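How Do Ships Talk Without Words?

I love boats, and I love secret messages even more, so you can guess how I feel about ship signals! Before radios came along, a ship could be close enough to see another ship and still have no way to talk to it. Shouting doesn't work very well over 300 feet of wind and waves (I've tried it from the dock at Skerel, and all I got was a sore throat).

So sailors used light. At night, a signal lamp can blink out letters in Morse code. A short blink is called a dot and a long blink is called a dash. The letter E is one dot, and T is one dash. SOS, the famous call for help, is three dots, three dashes, three dots. You can see a good lamp from miles off on a clear night.

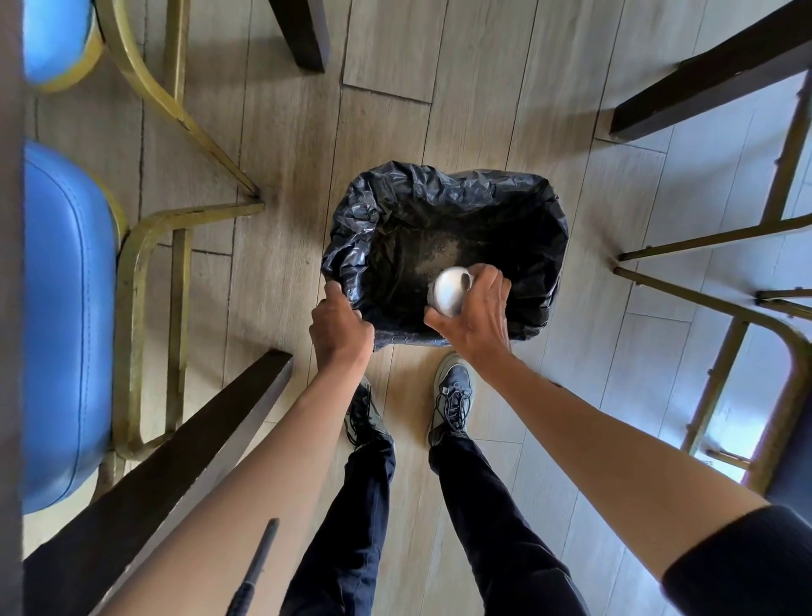
But what about fog? One reader, Ender, wrote to ask whether a blinking lamp is any use when you can't see past the front of your own boat, and said a horn would be much smarter. Ender is right! Fog swallows light, and that's when ships use sound. A big ship moving through fog gives one long blast at least every two minutes. If it has stopped its engines and isn't moving through the water, it gives two long blasts, one after the other. The old ferry Flendthorpe used to do this when I was small, and I'd lie in bed on a foggy Sunday counting the seconds until the next one.

Horns are good for clear days too. When two ships can see each other, one short blast means "I'm turning to my right," two short blasts mean "I'm turning to my left," and five quick ones mean "I don't understand what you're doing!"
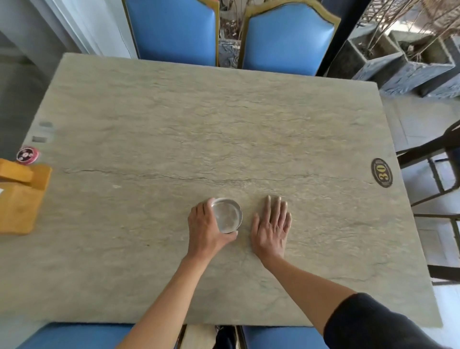

Now it's your turn to send a message. You need a friend, a table and something to tap with. A short, clear glass will do nicely - hold it in your left hand, keep your right hand flat on the tabletop, and tap very gently. Taps don't come in long and short, so leave a tiny gap after a dot and a bigger gap after a dash. Start with your own initials. My friend and I got so quick that we could send a whole joke before dinner, though the ending usually came out as nonsense and we had to start over.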